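Notes for Week 9: Cloth, Scraps and the Household Economy
November 30, 2021
By Esben Lund

Welcome back, everyone. Last week we finished with the mill accounts from Durnach, and I promised that this week we would leave the factory floor and go indoors. So these notes are about what happened to cloth once it came home, and in particular about patchwork, which some of you have been asking about since the very first meeting (I haven't forgotten!). Please read them before the discussion section and bring the Harent reader with you.

The first thing I'd like you to think about is what counts as a scrap. When we read the Harent household book together, we saw the same word used for a worn-out shirt, for the end of a bolt, and for the trimmings left under the cutting table. A person keeping house would have treated those three very differently. The shirt was soft and tired and wouldn't take much more washing. The bolt end was new and could still be sold or swapped. The trimmings were small, but they were strong, and they were nearly always the pieces that ended up in a patchwork top.

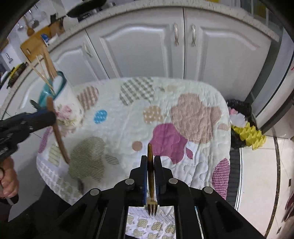

It helps to keep the words straight, and I know they get muddled in the readings. Patchwork, or piecing, means sewing pieces edge to edge until they make one larger cloth. Appliqué means laying a shape on top of a background and stitching it down, and it's the easier way to get a curve or an oval. Quilting is the stitching that goes through all the layers and holds them together. A bedcover can have any of these without the others, and plenty of whole-cloth quilts have no patches at all. When an inventory says only "one quilt, figured," we can't tell which was meant, and I would much prefer that you say so in your papers than guess.

Now, about thrift. The older writing on this subject loves the idea of the poor family saving every thread – and some families surely did. But look at the Kakano store ledger in your packet. There are customers on those pages buying new printed cotton in small lengths, far too small for a dress, and paying full price for it. The likeliest use is patchwork. So a quilt could be a saving and a treat at the same time, and I think we understand these households better when we let both things be true.
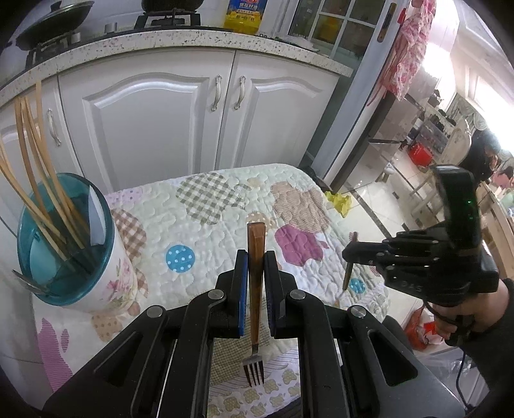

A fork with a wooden handle and a dark chopstick over a quilted bedspread.

Usman's chapter goes into the question of time, and it's the part I'd ask you to read slowly. She works from a single diary in which a bedcover is begun in January and mentioned on and off for almost 100 entries. The sewing gets done in the gaps, after supper or while bread is rising. I find the diary very moving, dull as it can be in places, and I'd love to hear whether you do too.

For section, please write one page (no more than that, I have 90 of these to read) on a textile you know well. Tell me what it's made of as far as you can judge, how it has been mended, and what you can't find out by looking. A dish towel is perfectly fine. The page is worth 20 points and can be handed in on paper or left in my mailbox.

Related items
Week 8 notes: Reading the Durnach mill accounts
Week 10 notes: Laundry, starch and soap
Reading guide to the Harent household book
How to cite the Kakano ledger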